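From: Carol Fothergill
To: Samness League members list
Subject: Re: Winter fixtures and the Sugden courts
December 2019

Dear members,

Further to the message below, I am able to confirm the position on the badminton fixtures affected by the closure of the Sugden hall.

Chelsea Tapley wrote:
> Could the league please clarify what happens to our two home ties
> at Sugden? We have been told the floor will be out of use until
> the new year, but the fixture list on the Parosport page still
> shows both matches going ahead. Several of our players travel a
> fair distance and need to make arrangements. We would also like
> to know whether a postponed tie counts against us under Rule 24.
> Chelsea Tapley
> Match Secretary, Prallmont B

The hall management has informed the league that the floor will not be available for play before the end of December. Both Prallmont B home ties are therefore postponed, and the fixture list will be corrected shortly. Clubs should disregard the version at present on the Parosport page.

Rule 24 applies only where a club withdraws from a tie at its own request. A postponement caused by the loss of a venue carries no penalty, and no points will be deducted from either side. The two match secretaries concerned are asked to agree new dates between themselves and to notify me in writing. If no date can be agreed, the league will set one – its decision in such cases is final.

Clubs wishing to use the Samness courts as an alternative may do so, subject to availability. The hire charge is £43 per session and is payable by the home club in the usual way. Shuttlecocks must be of the approved grade, as for any other league match.

Members are also reminded that player registrations for the second half of the season are now open. The league currently has 115 registered players, and any person not on the register at the time of a match is ineligible to take part in it. Transfers between clubs require the signature of both secretaries.
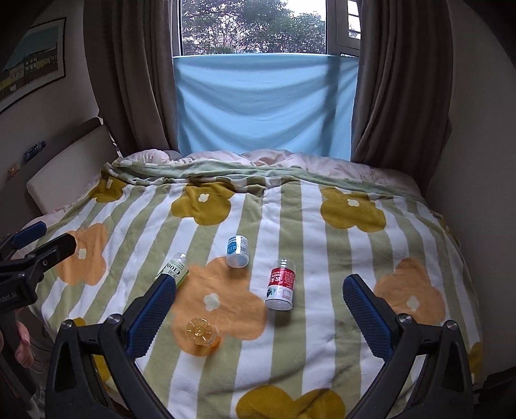

Registration forms should be sent to me directly and not to the list. Forms without a signature will be returned.

Yours faithfully,
Carol Fothergill
Fixtures Secretary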